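4. Care and re-oiling of the board 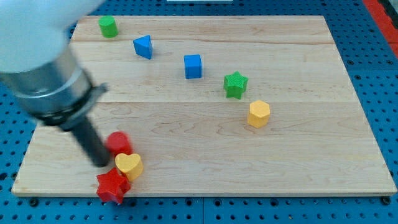

This section covers routine cleaning, sanding and oiling of Lorente solid wood boards supplied without a factory lacquer. It applies to both board sizes. Boards with a lacquered face must not be oiled; see section 6.

4.1 When to re-oil

Re-oil the board when a drop of clean water no longer beads on the face and soaks in within 2 minutes. A board in daily use normally reaches this point before the pale patches show. Test the middle of the board as well as the corners, as the middle wears first.

Boards bought before August 2021 were supplied with a thinner first coat. Carry out the water test on these boards as soon as they are unpacked.

4.2 What you need

Tarkitz board oil, clear
Abrasive paper, 400 and 600 grit
Cork sanding block
Two lint-free cotton cloths
Soft brush or vacuum cleaner with brush head
Metal bucket with lid, part filled with water

4.3 Preparing the surface

1. Remove everything from the board and brush off loose dust.
2. Wipe both faces and all edges with a cloth wrung out in warm water. Do not soak the board or hold it under a tap.
3. Stand the board on its long edge, clear of radiators, and leave it to dry for 16 hours.
4. Lay the board on a flat support. Sand with 400 grit, working along the grain. Use the cork block on the face and fold the paper by hand for the edges.
5. Wipe with a barely damp cloth to raise the grain. Allow to dry until the surface no longer feels cool.
6. Sand lightly with 600 grit. Stop when the surface feels even. Further sanding closes the grain and the oil will not take.
7. Brush or vacuum off all dust, including along the seams.

Note: Swirled or wavy grain changes direction over a short distance. In these areas use light pressure and keep to the length of the board. Do not try to follow the figure with the paper.

Caution: Do not use an orbital sander. The joints between planks can be dished by a powered pad, and this cannot be put right by oiling.

4.4 Applying the oil

1. Shake the tin and pour a small amount on to a folded cloth. Do not pour oil directly on to the board.
2. Coat the underside first, then the edges, then the face. Both faces must be treated in the same session or the board may cup.
3. Leave the oil to stand for the time given on the tin.
4. Wipe off all surplus with the second cloth. No wet film should remain.
5. Stand the board on its edge and leave overnight.
6. Repeat steps 1 to 5 once. End grain may need a third coat.

Warning: Cloths wetted with drying oil can heat up and catch fire without a flame. Put used cloths in the metal bucket, cover with water and fit the lid. Do not leave them folded or in a bin.

4.5 Faults

Sticky surface after two days: surplus oil was left on. Rub down with a cloth dampened with fresh oil and wipe dry at once.

Dull patches: uneven take-up. Sand the patch with 600 grit and apply one thin coat to the whole face.

Open seam: the board has dried out. Move it away from heat and leave it flat for a week before oiling. Do not fill the seam with wax. If the gap remains, contact the service desk, quoting the batch number.

Section revised 04/12/2021. Checked by Bello Ekwueme. Replaces the loose care sheet packed with earlier boards.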